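Giving up the second car

October 28, 2018

We sold the second car in January, so I have now had most of a year of getting to work without one.

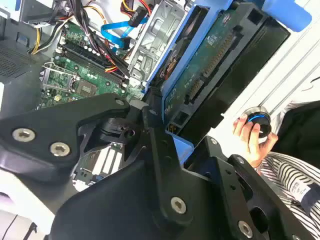 The decision was mostly about money. The insurance renewal had gone up again, the exhaust was on its way out, and the garage in Kukilton wanted 1,229 pounds to get it through another MOT. The car was worth less than that. Eun-ji and I talked it over for one evening and put it up for sale the next day.

My journey is the number 12 bus from the end of our road to the station, then a train, then a walk. By car it took 27 minutes on a good morning. By bus and train it takes 42 if everything connects. When it doesn't connect I am stuck at the station for the next train, and I have learned to keep a book in my bag.

The first few weeks were poor. I missed the bus a lot, having spent years leaving the house whenever I felt ready. It was dark at both ends of the day and the shelter at our stop has no side panel, so the rain comes straight in. I bought a decent waterproof coat at the end of that month and should have bought it at the start.

Shopping needed more thought than commuting did. We used to go to the big supermarket whenever we ran out of something. Now Eun-ji does one large shop with the car at the weekend and I pick up bread and milk on the walk home. We throw away less food. I had not expected that, and I don't think we spend any less overall, as the small shop by the station is dear.

The hardest thing has been visiting my aunt. She lives out past the reservoir and the only bus there stops running in the middle of the afternoon. I go when the car is free, or I get a lift with Mabli Rosser, who lives in the next village and won't take petrol money. I bring her eggs from my aunt's hens instead.

I did look at an electric bike over the summer. Nam-gil Kwon let me try his on the hill behind the school and it was very good, but I would have nowhere to lock it at work, and our hallway is already full of coats and shoes. I may look again in spring.

A few people have asked whether we would go down to no car at all. No, not living where we do. The buses here are thin on Sundays and stop early every night, and there is talk of cutting the evening service further. If the 12 goes I will have to think again about all of this. The council consultation is open at the moment and the forms are at the library, on the desk by the door. I filled mine in last week.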